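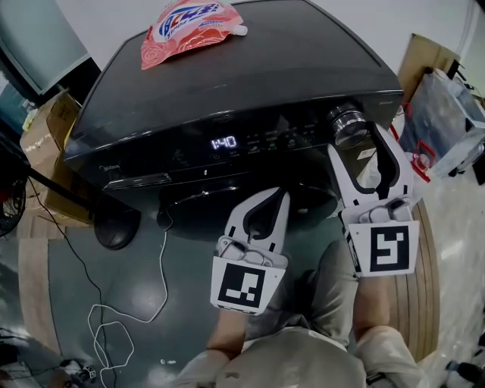

**Dunleavy Household — Drying and Airing Department, Brondale workshop**

# Losine ceiling airer, 200 cm

The Losine is a clothes airer that hangs from the ceiling on cotton ropes. You let it down to chest height, put the washing on the rails, and pull it up again to where the air of the room is warmest. When it is up, you can walk under it and the floor stays free for other things.

We have made this airer in Brondale for many years, and the present model differs from the older one in its pulleys and its wall cleat. The rails and end frames are the same pattern as before, so old and new parts can be mixed.

## What is in the box

- 4 rails of planed pine, each 200 cm long, with rounded ends
- 2 end frames of cast iron, painted black or cream
- 1 single pulley and 1 double pulley, with ceiling plates
- cotton rope on a card, enough for a normal ceiling
- 1 wall cleat
- screws for timber joists
- a printed instruction sheet

The rails are delivered without varnish. Pine can give a little resin in the first warm weeks, and we ask you to wipe the rails with a dry cloth before the first use. If you find a sticky place near a knot, rub it with fine sandpaper and wipe again. Please do not put oil on the rails. We had one customer who oiled them very nicely with linseed and then had yellow stripes on all her pillow cases.

## Choosing the place

A warm room is good, but a room where the air moves is better. A kitchen will dry clothes well and will also give them the smell of the dinner. A landing above a staircase is a very good place if you can reach the cleat safely. In a small laundry room the airer is often hung over the washing machine. With a top-loading machine, such as the black one at the head of this page, check that the lid can open fully when the airer is in its low position and full of sheets.

Do not hang the airer over a cooker, an open fire or a heater with a glowing element. Keep it away from ceiling lamps also. A bed sheet that touches a hot lamp is a danger even when the sheet is still damp.

The ropes must run straight from the double pulley to the cleat. If there is a cupboard in between, the rope will rub on its corner, and cotton rope does not like this. In such a case, turn the airer so that the double pulley is on the other side.

## Fixing to the ceiling

The pulleys must be screwed into joists. Plasterboard alone will not hold the weight, and we do not recommend any plug or anchor for plasterboard, whatever is promised on the packet. Lath and plaster ceilings are the same: find the timber behind.

1. Find the joists and mark the middle of each one with a pencil.
2. Hold the ceiling plates on the marks. The distance between them should be a little shorter than the rails.
3. Drill pilot holes and fix the plates with the screws supplied.
4. Put the rails through the end frames before you tie any rope.
5. Lead the long rope through the single pulley first, then across to the double pulley.
6. Lead the short rope through the free wheel of the double pulley.
7. Lift the airer with a helper until it is level, tie both ropes together, and wind them on the cleat.

For concrete ceilings the supplied screws are of no use. Write to us and we will send the expansion bolts in their place, without charge.

If your joists run in the wrong direction, fix a board across two of them and put the pulleys on the board. The board can be painted in the colour of the ceiling and after some time you will not notice it.

## Daily use

Load the middle rails first and then the outer ones. An airer with wet towels on one side only will hang crooked, and the ropes will wear unevenly. Heavy knitwear should lie flat over several rails so that the shoulders are not pulled long. Shirts can go on hangers between the rails.

Take care that the washing is well spun. The Losine will carry heavier things, but dripping clothes make wet floors, and iron end frames that are wet every day will show rust at the joints in the end.

Always wind the rope in a figure of eight on the cleat, and do not leave a long loop hanging where children play. The rope should be cut or tied up high. This is the most important line on the page.

## Testing

Before the new pulleys went on sale, our workshop lifted and lowered a loaded airer 3000 times. The work was done by Desta Gidey, who looks after our test bench. The wheels ran true at the end. The rope had become furry at the place where it passes the double pulley, but no strand was broken. We therefore advise you to look at this place when you clean the airer, and to order new rope when you see broken strands.

## Care and spare parts

Wipe the rails with a damp cloth when they are dusty. A drop of sewing machine oil on each pulley axle in November, before the season of indoor drying, is enough for the year. Put it on with a matchstick — the small bottles give too much and it will fall on the clothes.

Every part can be ordered alone: rails, frames, pulleys, cleat and rope. Rails can also be cut shorter by us before sending. We do not make longer ones, as the pine would bend in the middle.

## Finishes and related items

- **Losine black** — end frames in matt black, natural rope
- **Losine cream** — end frames in cream, natural rope
- **Drasthorpe wall rack** — a folding rack for rooms with low ceilings, sold on its own page

The cream paint was changed slightly this year and is now a little warmer. If you order one cream frame to match an older one, please tell us, and we will look if the old shade is still in the store.

## Orders and questions

Black frames are in stock. Cream frames are painted in batches and may need some more waiting. Returns are accepted if the rope has not been cut.

Questions about fixing and about spare parts go to Bezawit Beyene in the Drying and Airing Department. A photograph of the ceiling and a small drawing with the direction of the joists help her very much to answer quickly.

Page last changed: Nov 26, 2024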